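Winter Clothing Exchange at Lorholm House: What We Learned and What Comes Next

By Suleiman Okoro
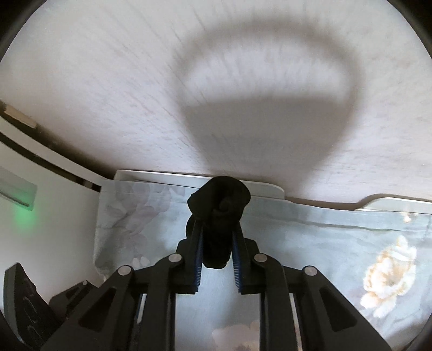 The winter clothing exchange closed its doors on 2nd February, and I promised the readers of this newsletter a report. Many of you asked me what kind of clothing is needed the most, and my answer is always the small things. People like to give coats, because a coat feels like a real gift. But a black sock, even one that is all bunched up in a knot like this one, is worth the effort of straightening, if its partner can be found. Socks were the first thing to finish on our tables, and they finished every morning.

In total we received 668 pieces of clothing between the opening in December and the last day. I wrote down each bag in the green notebook, so I trust this number. The largest part was sweaters, then children's trousers, then shirts. Men's winter shoes were very few. If you have men's shoes in large sizes that you do not wear any more, please remember us next time, also if the laces are missing. Laces are cheap and we can buy them.

I want to say something about washing. Our rule is that clothes must come clean, and almost everyone respected it. Some bags had been closed for a long time in a cellar, and the clothes had taken the smell of the cellar. We washed these again at Rastogi, the laundry on the corner, who gave us the use of two machines on quiet evenings. For wool with a cellar smell, I can recommend what my aunt taught me: hang it outside in dry cold air for one full day before you wash it. Most of the smell goes away by itself, and then a short wash with cool water is enough. Please do not use perfume or fabric spray. Several of the parents told me that their children get red skin from it.

About mending. We had a repair table on two afternoons, and it was more popular than I expected. The most common repairs were zippers, missing buttons, and holes at the elbow. For the elbows we used patches in a different color, and I must say that some sweaters looked better after. Brilla, the fabric shop, gave us a box of remnants for this. We still have half of it, so if you are sewing at home and need a small piece of cotton or felt, come and take some.

The repair of socks deserves its own few lines. A hole in the heel can be darned, but only when the fabric around it is still strong. Hold the sock against a window. If you see light through a large area around the hole, the repair will not last, and it is better to cut the sock for cleaning cloths. If the area is small, start your stitches well outside of the hole, where the knitting is thick, and do not pull the thread tight. A tight thread makes a hard line and this line hurts in the shoe.

A few words on money. The hall, the racks and the printing of the posters were paid from our grant of 3,000 crowns. We did not use all of it, and the rest will stay in the account for the autumn. The racks were rented from Trirnum. They were strong, but the wheels did not like our old floor, and next time I would ask for racks without wheels.

For the autumn exchange I would like to make some changes. The children's clothes should be sorted by height and not by age, as the age on the label means something different in every shop. We also need a mirror. People were trying on jackets and looking at themselves in the dark glass of the kitchen door, and this is not so nice for our guests.

If you want to help with sorting, the next meeting is in the small room upstairs, and there are 12 chairs, so please write your name on the list by the entrance. Tea will be ready. Gloves that lost their partner are in the basket under the stairs until the end of the month.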